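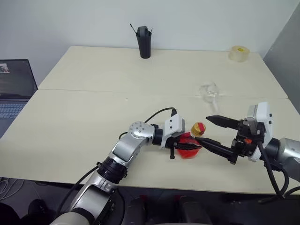
Packing room at Plestier, finally getting these up. Sorry for the wait, been a busy month and the upload kept dying on me. We moved in at the start of the year, 3 rooms on one corridor, and this one got set up first becuase everything else depends on it. Two cream-white tables pushed end to end, packing tape on the far one, laptop off to the left. Pens live in the black holder, please put them back. White wall stays white for now, Dalia Sepp wants shelves, I want a calendar. We'll see.

More from the move below, captions only, full size on request. Pictures load slow on phones, give it a minute.

Gallery notes, 23 Feb 2023

Corridor, first morning. Boxes from the old place, labels facing the wrong way on half of them. Took until lunch to find the kettle.

Front room. Oveo samples going up on the rack. Rack is secondhand, bit wobbly, since fixed with a folded card.

Back room. Still mostly flat cartons, 2000 of them, came a week early. Small size only. The large ones are due in March.

Dalia with the Kondetlow order. 968 pieces, all wrapped by hand, all out the door by Friday. Never again without more tissue paper.

Door sign. Dzene did the lettering for us, lovely job. Hung it crooked, hung it again.

Window side. Good light till four or so, then you need the lamp. Best spot for photographing small stuff, we fight over it.

Loading step. Mind your ankles. Yellow paint going on when it's warmer.

Lunch, day two. Soup from the place on the corner, some 7 of us sitting on cartons. Chairs came the day after, of course.

Old unit, swept out. Keys handed back. Bit sad, it had the nicer sink.

If you were there and want your pictures, email me the caption and I'll send the file. If you'd rather not be in the gallery tell me that too and I'll take it down same day. Second batch when I get thru the other memory card, mostly the front room and the shelf argument.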